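Lost Vestska tapes to get a proper release in June

May 10, 2024

Fans of Vestska have been swapping hissy copies of the Cedbridge recordings for years, and now the real thing is finally on its way. The band's old label, Traneo, has confirmed that the sessions will come out in June as a 3-record set, mastered from the original reels and put in the order the players first wrote down. For anyone who has only heard these songs through a fourth-generation cassette, it's hard to overstate what a treat this is going to be!

A bit of background for newcomers. Vestska were a folk-rock group with a shifting line-up, built on the voice and twelve-string guitar of Elli Niskanen and the bass playing of Tapio Oksanen. After their second album they booked themselves into the old hall at Cedbridge with a borrowed eight-track machine, a pump organ and any friends who happened to be passing through. They played mostly at night. Some of the songs were finished, some were half an idea and a chorus, and a few were just people finding a groove and sitting in it until the tape ran off the reel.

None of it was ever released. The third album was made later in a proper studio with a different drummer, and only two of the Cedbridge songs were carried over, both much shorter and much tidier. The reels went into storage and the bootlegs began to travel. 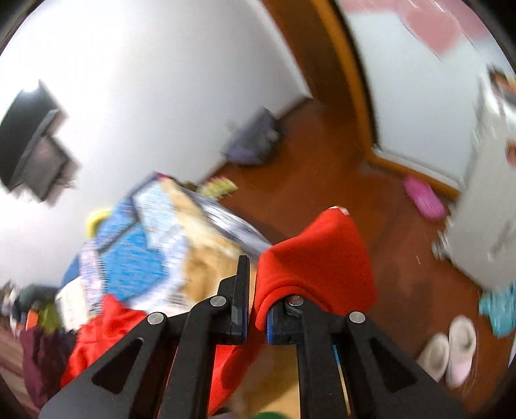

Oksanen remembers the sessions as the happiest the group ever had, and said he had given up on hearing them in decent sound. "I had a cassette in the car until the car died," he said. "You couldn't hear the bass on it at all, so I may be biased, but I think the new version is better."

The bootlegs are a story in themselves. The best known, usually called the Hall Tape, runs to 14 songs and cuts off in the middle of "Salt Road". Another one has the same songs at the wrong speed, so that Niskanen sounds like her own little sister. A third came along with extra tracks that were long thought to be Cedbridge outtakes, although the label now says they come from a radio broadcast and they won't be in the set.

The new edition has been put together under the name The Pitkänen Reels, after the instrumental that opened nearly every night's playing. "Pitkänen" itself turns up twice. The first take is a gentle four minutes, with the organ well up front. The second fills a whole side of vinyl, and if the preview played to a small crowd at the hall last week is anything to go by, it is glorious - loose, warm and completely unhurried, with the two guitars chasing one another around the tune until you lose track of who is leading.

There were 20 people in the room for that preview, most of them local, and quite a few had sung on the tapes as part of the pick-up choir. Hearing their younger voices come out of the speakers got a cheer, and then a good deal of arguing over who was flat.

The sound is the big surprise. The bootlegs always made the hall seem like a cave, all echo and mud. On the reels you can hear the floorboards, the squeak of the organ pedals and a count-in from Niskanen that the bootlegs chopped off. Her harmony part on "Lantern Bay" has been buried for so long that many of us didn't know it was there. It changes the colour of the whole song.
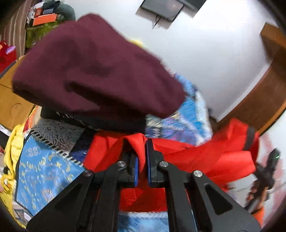

Will the set include everything that was taped at Cedbridge? There is more on the reels than three records can hold, so the label has left out false starts and most of the jams, and hasn't said whether they will follow later.

What has made the cut is generous all the same. Alongside the songs from the Hall Tape there's a complete "Salt Road", with its last verse intact, plus an early try at "Ferry Money" in waltz time and a lovely solo number by Niskanen that doesn't seem to have circulated on any tape at all. She never gave it a title, and it is listed simply as "Untitled, late".

The booklet runs to 50 pages and reprints the handwritten track sheets, including the running order that collectors have been quarrelling over. It puts "Ferry Money" near the end of side two, which will please one camp and annoy the other.

The first pressing will be a small one, with 308 numbered copies set aside for sale at the hall and the rest going to record shops. A plain black vinyl edition and a download will come out on the same day. Niskanen and Oksanen are also planning to play a few of the songs together at Cedbridge to mark the release, with the pump organ back in tune for the occasion. Details of the show will be posted at the hall door and in the shops once the date is settled.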